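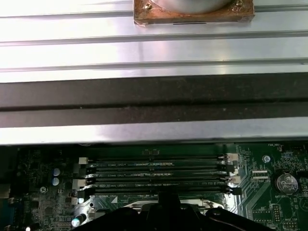 Section 4: Setting up Wamirow for your ward

By now you should have your manager login from Section 3 and a list of everyone who works on your ward. If you have both, you're ready for the enjoyable bit! Wamirow is a shared diary of shifts, breaks and tiredness for hospital staff, and once a ward is up and running people can fill in their part in less time than it takes to boil a kettle.

The steps below are for ward managers and deputies at the Trarkdale hospitals. If you look after a theatre team or a community team, follow them in the same order, but use "Team" wherever you see "Ward" on the screen.

4.1 Create the ward

1. Log in and choose Places from the menu on the left.
2. Click Add ward.
3. Type the ward name exactly as it appears on the rota. Names can be up to 70 characters long, spaces included.
4. Choose your site from the list. Korkberg has two entries, one for the main building and one for the day unit, so look twice before you click.
5. Set the usual shift lengths. Most wards need at least a long day and a night, both 12 hours, and you can add as many short shifts as you like.
6. Click Save.

Your ward now shows in grey. It turns blue when the first member of staff has been added.

Note: If the ward name is already taken, somebody has probably started the job before you. Search for it under Places and ask for access using the small key button. Please don't make a second ward with a slightly different spelling, as the two can't be joined up later.

4.2 Add your staff

There are two ways to do this, and the second is a real treat if you have a big team.

One at a time:

1. Open your ward and choose People.
2. Click Add person and enter their name, job and work email address.
3. Choose their contract type (permanent, bank or agency).
4. Click Save and invite.

From the rota:

1. In Harb, open your rota for the current month and choose Export, then Staff list.
2. Save the file somewhere you can find it again.
3. In Wamirow, open People and click Bring in a list.
4. Pick the file. Wamirow shows you a preview before anything is added.
5. Untick anyone who has left or moved.
6. Click Add everyone ticked.

A list can hold up to 400 people, which covers even the largest emergency department with plenty of room to spare. Invitations go out overnight, so they won't land in the middle of a drug round.

CAUTION: Check the preview for people who share a name. Wamirow matches on email address, but Harb sometimes exports a blank where the address should be. A blank row will be added as a new person with no way to log in.

Do include your porters, domestic staff, ward clerks and housekeepers. They work nights and miss breaks too, and the charts are so much more useful when they're in there. Students can be added with the contract type Placement. Their entries are kept apart from the ward totals and you'll find them under their own tab.

4.3 Choose what the diary asks

Every ward starts with the same short set of questions: when did you start and finish, did you get your breaks, and how tired were you at the end. You can't switch these off. You can add up to three more from the question bank, and it's well worth having a browse – the ones on getting home after nights and on finding a hot meal have been very popular.

1. Open your ward and choose Questions.
2. Click Browse the bank.
3. Use the plus sign to add a question. Use the arrows to change the order.
4. Click Try it to see the diary as your staff will see it on a phone.
5. Click Save when you're happy.

If you change a question after people have begun answering, the old answers are kept under the old wording and a new chart begins. September is a busy month for new starters, so try to have your questions settled before then.

4.4 Who can see what

People will ask you this on day one, so here it is in full.

Each person can see all of their own entries and can correct them for seven days.

Ward managers see totals for the ward and for each type of shift. They don't see names beside tiredness scores.

Site leads see totals for each ward on their site.

Any group with fewer than five people in it is hidden, and the chart reads "Too few to show". On small wards this can mean the night chart stays empty for a while. It will fill up as more people join in.

CAUTION: Wamirow is not for reporting incidents or unsafe staffing. Nobody reads entries as they come in. If something has gone wrong on a shift, use your site's incident form in the normal way, and speak to the site manager if it can't wait.

4.5 Send a test entry

1. Log in on your own phone with your staff login. Your manager login won't work here.
2. Tap New entry and fill it in for a made-up shift.
3. Tick Test entry at the bottom, then tap Send.
4. Back on the computer, open Charts and switch on Show tests.

Your entry should appear within a minute or two as a hollow dot. Lovely when it pops up! Tests are cleared every Sunday night and are never counted.

If nothing appears:

– check that your own name is on the People list for the ward, and that it has a green tick beside it
– check that the date of the made-up shift isn't in the future
– log out of both the phone and the computer, and try once more

Error 119 means your ward has been saved without a shift length. Go back to 4.1, step 5, add one and send the test again. You won't lose anything you've already set up.

4.6 Tell your team

There's a poster under Help, then Print, with a space for your ward name. Put it up wherever people have their tea. A few words at handover make an enormous difference as well, especially to bank staff who may not see the email until they're next in.

Now go to Section 5, Reading your charts.

Section 4 last updated February 28, 2026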